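Ivton Residents' Forum
Board: Buildings and Shared Spaces
Topic: Proposed changes to access hours for the ground floor store rooms

Posted by: Ivton_BuildingsDesk
Members are asked to note that the management office proposes to alter the hours during which the ground floor store rooms may be used. At present the rooms are open at all times to any household holding a key. From December it is proposed that they be locked overnight and opened again at 7 a.m. The proposal follows a number of written complaints concerning noise from the corridor after 11 p.m. Comments are invited in this topic until noon on Friday, after which the office will prepare a summary for the residents' meeting.
Comments concerning the bicycle racks should be placed in the separate topic.

Posted by: northstair
I wish to register an objection. My household has rented a bay since the rooms were first offered, and the agreement we signed makes no mention of hours. I work nights. If the rooms are locked until seven I shall be unable to put away my tools on returning home, and they cannot be left in the hall under the fire rules. May I ask whether the office has taken advice on altering the terms of an existing agreement?

Posted by: M_Kong
I write as the tenant of the flat directly above the corridor. The complaints mentioned in the opening post include mine, and I am content for that to be known. The difficulty lies with the metal doors, which are allowed to swing shut at all hours. I have no wish to prevent any neighbour from reaching their belongings, but I should be grateful if the matter were not treated as trivial.
Myung-ja Kong

Posted by: northstair
I do not regard it as trivial, and I regret it if my post gave that impression. My point concerned the agreement.

Posted by: halden_row
With respect to both previous members, the noise is a question of door closers. The pair fitted last winter were supplied by Gekix and are, in my view, too strong for doors of that weight. I raised this at the spring meeting and it was recorded in the minutes under item 18. No reply has been received. I would ask the office to have the closers adjusted before any change of hours is considered.

Posted by: Ivton_BuildingsDesk
The office thanks members for their comments. In reply to northstair, clause 2 of the store room agreement permits "reasonable variation of access" on written notice. In reply to halden_row, the minute has been located and the office accepts that it was not answered. A quotation for adjustment of both closers has been requested.
Members have also asked by email about the plan to replace open bays with closed units.
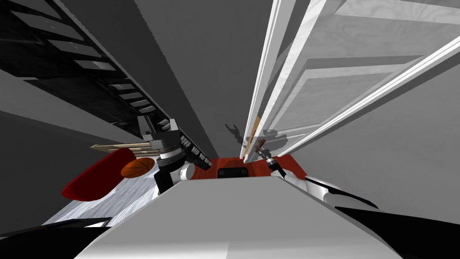
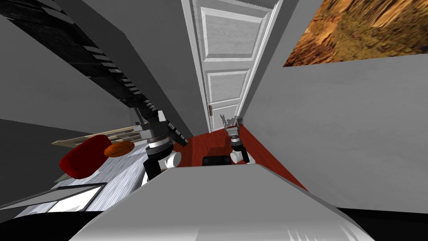

Computer-rendered views.

The cost of the closed units, should they be approved, would be 847 per bay, to be met from the repairs reserve.

Posted by: pellworth
I had not understood that closed units formed part of this proposal. The notice in the lobby refers only to hours. Could the office confirm whether the two matters will be voted on separately? I would support the first and oppose the second. An open bay can be aired, and anyone who remembers the damp along the east wall will know why that matters.

Posted by: fava_terrace
I take the opposite view to pellworth on both points. Fava Terrace had its bays enclosed some 2 years ago and the number of missing items reported has fallen considerably. We have had no damp. We did not, however, restrict the hours, and there was no demand for it once rubber stops had been fitted to the doors.

Posted by: pellworth
Fava Terrace stands on higher ground. I do not think the comparison is a sound one.

Posted by: fava_terrace
That may be so as regards the damp. I fail to see how it affects the doors.

Posted by: M_Kong
May I ask fava_terrace who supplied the rubber stops, and whether they were fitted by the residents or by a contractor?

Posted by: fava_terrace
They were supplied and fitted by Jin, the same firm that services our entry system. The work was completed in a single morning. I will send the invoice to the office if that would be of use.

Posted by: Ivton_BuildingsDesk
The office would be glad to receive it. In reply to pellworth, the hours and the closed units will be separate items and may be voted upon separately. The lobby notice will be corrected.

Posted by: northstair
I am obliged. I would be willing to withdraw my objection if stops were fitted first and the hours reviewed afterwards, but I maintain that seven o'clock is too late. Half past five would be workable.

Posted by: halden_row
I second the request for stops. The closers should still be adjusted.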